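Rattana Petchrat
13 July 2019

ok so thread on what 12 weeks of walking to work has taught me. it's 3 miles each way, Gellholm end of town to the Chaimongkol building. sold the car in January, kept meaning to write this up

1/ first week was awful. shins. so much shin. I was going way too fast trying to match my old drive time, dumb. slow down, leave earlier, eat something first

2/ the bus is $609 a year with the work discount. walking is free except I now eat two breakfasts so who knows

3/ route matters more than distance. The river path is longer but no lights, no trucks. The Setent road way is shorter and I get to work mad every time

4/ rain. umbrella useless on the bridge, gave up. Real jacket with a hood that turns when your head turns. Mine's an old Atoter one, zipper sticks, still love it

5/ bag on two shoulders. did a tote for a month and my neck still hasnt forgiven me

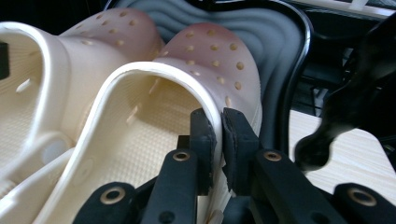

6/ ok feet, since half my replies are feet. Walk in proper shoes, laced, a bit roomy, and swap to something else the second you get in. Your feet swell on a long walk, mine do anyway, and sitting at a desk all day in the same shoes is how I got the blister of week two. Foam clogs like the cream ones with the pinky toes are my kind of desk shoe. Wide opening, little holes up top so air gets in. Would not do 3 miles in clogs. Please don't do 3 miles in clogs

7/ socks: wool blend, even in July. Cotton stays wet. Keep a spare pair in the drawer, you will step in somthing

8/ podcasts got old by week four. now I do one way with sound and one way without. Home is the quiet one. I worked out a whole fight with my sister between the bridge and the bakery, she doesn't know she lost

9/ dogs. I know eleven dogs now. no owners' names, just dogs

10/ someone asked did I lose weight. don't know, don't own a scale. I sleep better and the stairs at work dont kill me

11/ things I'd still pay for: a decent light for winter mornings. Suggestions pls, clip-on, not the headlamp kind, I look like a miner

ok boots question, will answer tomorrow, food's burning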